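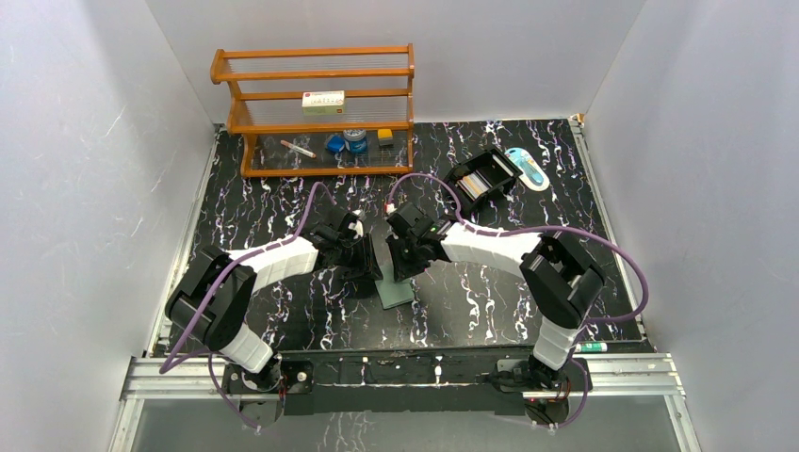
Okay so the new Trinon single came out at midnight and I've already played it way too many times to be trusted with an opinion. You're getting one anyway. Thread!

First off, it's called Fallham and it's under three minutes long. I had to check I hadn't skipped part of it by accident. Their last album had a nine-minute closer with a rain recording in it, so this is a big change.

The drums come in right away. No intro, no hum, just a really dry snare and that rubbery bass they've been using live since last December. If you were at any of the winter shows you've heard the bones of this one, only slower and with different words in the verse.

The chorus!! I did not expect a big singalong chorus from this band and I'm kind of mad at how well it works. It goes up right where you think it's going to drop, and then the backing vocals pile in on the second half. I yelled in my kitchen.

My one complaint is the bridge. It's a spoken bit through what sounds like a phone speaker, and it kills the mood for me every time. Somebody in the group chat says it's the best part of the song, so we're not speaking right now.

The B-side is a cover of an old Stindavau song and I'd tell you to start there if you're new. Just piano and voice for the first verse, then a string part sneaks in so quietly that I missed it until the third listen. Headphones for that one, please.

For anyone who doesn't know Stindavau - they put out 2 records, broke up, and left behind a small pile of very loyal fans (hi). Both albums are hard to find on vinyl. I've been hunting for the second one for years and I keep getting outbid in the last ten seconds.

Speaking of vinyl. The 7-inch is out through Krajčí and it's limited to 480 copies, hand numbered. I got my order in this morning after the page crashed on me twice. Mine is number 353 according to the email, and I'm weirdly attached to it already.

Shipping was more than the record. I don't want to talk about it.

A few people are asking if this means an album. The press note just says "new music through the winter," so your guess is as good as mine. I'd bet on an EP first, they like to do those in between the long ones.

Oh, and the artwork is the same painter who did the first EP, which made me really happy. Same washed-out green, same tiny lettering you have to squint at.

Current ranking, subject to change by dinner: the cover, then Fallham, then Fallham with the bridge cut out (yes I made an edit, no I'm not posting it).

If you've heard it, come tell me what you think of the bridge. And if anyone has a spare copy of that second Stindavau record, my messages are open and I will pay postage from anywhere.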